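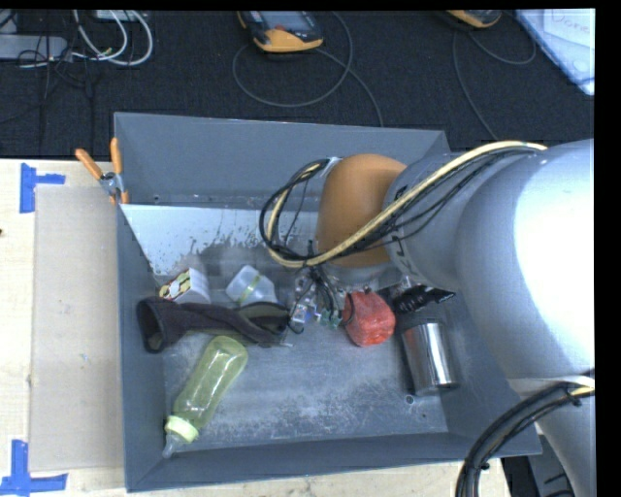
A robot arm over a bin of mixed objects, with its cables bundled along the upper side of the arm.

The Asgate Bin Practice is a set of working rules for bin picking, the job of lifting mixed objects out of a container with a robot arm. It was drafted by Senthil Iyer at Dirnano and first released in September as a short shop guide. The current edition is dated 1 December 2022 and has 50 rules — a remarkable amount of ground for such a slim booklet!

Scope
The rules cover fixed arms working over a single open bin. Mobile robots and conveyor lines are left to a sister text, the Thampi Notes.

Main rules
Cables must be tied to the arm with enough slack for the wrist to turn fully, and no loop may hang lower than the fingertips. The bin must be held so that it cannot slide, and its corners are marked on the table with tape. Test loads should mix hard, soft and see-through items, such as a metal cup, a piece of cloth and a baby bottle. Handheld controls stay outside the bin within easy reach of the operator.

Scratched bins may stay in use, but a new background shot is taken whenever the wear changes.

Testing
The best-loved part of the text is its trial log, a wonderfully clear one-page form. Mivetti used it for 1,164 picks and sorted 214 misses by cause, with cloth items leading the list.

See also
Thampi Notes
Bin picking
Cable management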